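About Flodlow

Flodlow picks, sorts and packs small parts for people who build and repair things. Hinges, connectors, sensor housings, little boxes of odds and ends that would otherwise sit in a drawer for years: we love all of it! Farzad Hassanpour started the company in a rented unit with 14 shelves and a secondhand packing table, and we still use that table every day (it has outlived three kettles).

We now keep 1,538 different parts on our shelves and send out orders for repair shops, schools and a good many hobbyists. Our biggest customer is Brorilen, who restore old workshop equipment and ask for the strangest combinations of pieces you could imagine. Those are the orders we fight over.

Who we are

Barbara Zawadzka runs receiving and knows where everything lives. Mieke Van der Linden looks after packing and designed our refillable cartons, the ones customers keep sending back to us with drawings on the flaps. Keegan Hapeta handles returns, and Neelam Mishra answers the phone, the email and most of the questions the rest of us can't.

How we work

Parts come in mixed more often than you'd think, so the first stop is a bin. We like plain metal ones with open tops. They're easy to wipe out, they take a knock, and a small part stands out well against bare gray, especially if it has a bit of color on it. 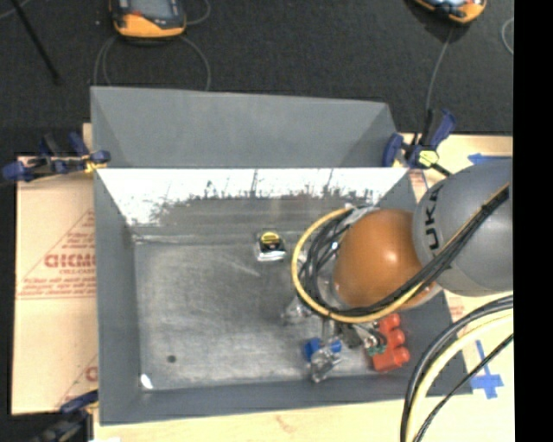
Our rule is that a bin gets cleared right down to the last piece before the next delivery goes in. It sounds fussy, but that last piece is so often the one somebody is waiting for! After that, everything is checked against the order sheet, bagged, labeled and walked over to Mieke's table.

Come and visit

We open the packing room to visitors on Thursday afternoons, and school groups are very welcome. We can fit up to 30 people if everyone breathes in a little. Call ahead and ask for Neelam, and bring your mystery part if you have one. Barbara would be delighted to have a look at it.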